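Recognition Without an Embassy Is a Half Measure

By Senad Todorova

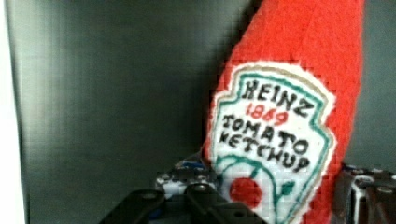
Kevin Bermúdez wrote to say that last week's column had the order backward: a government recognizes a state first, he argued, and the question of where to put the ambassador can wait for years if it has to. He is right about the law. Recognition is a declaration, and it takes effect when it is made. I still think he is wrong about the practice, and the Nitau case shows why.

The declaration on Nitau was issued in November. It ran to two paragraphs. It affirmed the territory's statehood, welcomed its application to join regional bodies, and left the matter of a resident mission "under review." Since then the existing consular office in Ustbridge, across the water, has handled all Nitau business. That office has 10 staff. It received no additional budget and no change in its mandate, and its consul has no accreditation to the new government.

The consequences are dull and can be listed. A Nitau passport is accepted at the border, but a visa application must be lodged in Ustbridge in person. Court documents from Nitau are still certified under the old procedure, through a ministry that no longer has authority over the courts that issued them. Shipping firms registered there get a provisional number that expires after 30 days and must be renewed by letter. Elvira Espinoza, writing in the trade press, put the backlog at 865 files by the end of the year. The foreign ministry has not disputed the figure.

None of this makes the recognition void. It does change what other governments read into it. A state that recognizes and then sends no one is understood to be keeping its options open, and its declaration is discounted accordingly. Two of Nitau's neighbors have said as much in their parliaments. Both have deferred their own decisions.

The argument for delay is that a resident mission would provoke the mainland and endanger the fishing talks. I take the talks seriously. The mainland, however, lodged its protest on the day of the declaration and recalled its ambassador that same evening. The cost was paid then. Opening a building now would add little to it, and the talks resumed on schedule in any case.

A second argument concerns precedent. If Nitau gets a mission, the reasoning goes, Prundusus will ask for one. It may. Prundusus has no settled border and has postponed its election twice, and a ministry able to write a two-paragraph declaration is able to write a refusal. The Subramaniam report, which the ministry commissioned and then published without comment, recommended criteria for exactly this purpose. Effective control, a functioning court system and a tested transfer of power were the main ones. Nitau meets all of them. The report has 89 pages and the criteria are on the fourth.

What should be done is modest. The consul in Ustbridge should be accredited to Nitau as chargé d'affaires, on a non-resident basis, before the spring session. Two officers should be posted to rented rooms in the port, with authority to certify documents and accept visa applications. The rank of the mission can be settled later, and so can the question of a permanent site. Toshiko Kubo proposed nearly the same arrangement in these pages before the declaration was made, and I objected to it then as too cautious. It would now be an improvement.

The appropriations request closes at the end of next month. If the mission is not in it, the next opportunity is a year away, and the provisional numbers will go on being renewed by letter until then.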